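27 May 2019 — pre-run check, Wurnudo stack, Kemberg kitchen cell
Filled in by: Blagoje Vukčević
Build: release branch + two cherry picks (grasp scorer, watchdog fix)
Result: **PASS WITH HOLDS**, see the bottom

Did this in one go before lunch, so comments are short. Anything unchecked is open, not skipped.

## A. Control

- [x] E-stop drops torque enable on both arms, both directions tested
- [x] Heartbeat loss. Watchdog trips at 200 ms, was tripping late last week. Fixed by the cherry pick. Repeated it 13 times, no misses
- [x] Joint limits loaded from the file and not from defaults. Check the log line, the GUI lies about this
- [x] Left/right arm IDs match the config
- [ ] Force limit on contact. Left is fine. Right threshold still the bench value, someone needs to lower it before any cloth run with both arms
- [x] Speed cap in shared mode. Capped, cap survives a restart

Comment: controller restarts with the last gripper command still in the queue. Saw it once, couldn't get it again. Logged as 558. Until closed, clear the queue by hand before enabling.

## B. Perception

- [x] Head camera stream up, timestamps in sync with joint states
- [x] Extrinsics reloaded after the mount was retightened
- [x] Self-mask covers both forearms
- [ ] Self-mask covers the cables. It doesnt. Cable loops near the wrist get segmented as cloth and the grasp scorer likes them. Bad
- [x] Floor reflection filter on. Shiny tile still makes a few ghost points but below the height cut
- [ ] Garment / furniture split. Seat fabric with a pattern gets merged into the pile now and then

Comment on the cable one: it matters most with the wrist up close to the pile, cable over the top of dark fabric. Depth is poor there and the mask is the only thing keeping the planner honest. Want a mask built from the cable's swept volume, padded. Kadrić has a rough version on his branch, needs review. 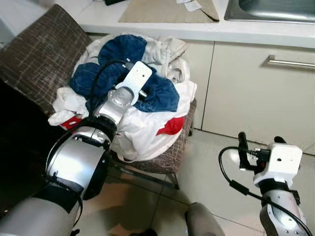

Also noticed the grasp scorer gives high marks to thick folded denim, then the approach pose ends up too steep. Not a safety item as such but the contact force goes up with it, so I'm putting it here and copying to planning.

## C. Planning

- [x] Collision model includes counter, cabinet handle, chair
- [x] Chair pose is re-estimated at start of each run. Don't trust the saved one, chairs move
- [x] Arm-to-arm clearance check active. Margin per the Oriston sheet
- [ ] Planner timeout falls back to hold. It falls back to *retry*, then hold. Should be hold first. Config flag exists, nobody set it
- [x] Replan on mask change
- [x] Retreat path is checked before the grasp is sent

Comment: success rate for finding a retreat path was 76 percent on the replay set. The rest are refused, which is what we want. Please do not "fix" this by loosening the margin again.

## D. Tooling and logs

- [x] Recorder starts before enable
- [x] Disk space ok, almost full on the secondary, swap it this week
- [x] Config hash written to the header
- [ ] Log viewer shows the mask overlay. Broken since the upgrade, use the old viewer
- [x] Remote stop works from the desk laptop
- [x] Replay tool refuses to open a live connection to the arms

## Holds

1. Single arm only on cloth until the right force threshold is lowered.
2. Operator on the stop at all times while the cable mask is open. No desk runs.
3. Set the hold-first flag, then rerun C. Takes five minutes.
4. Clear the gripper queue by hand on every enable (558).

Holds 1 and 3 should close quickly. Hold 2 depends on the branch review, could drag. Full recheck in August with the new planner release, or sooner if the head mount gets touched agian.

Signed — B. Vukčević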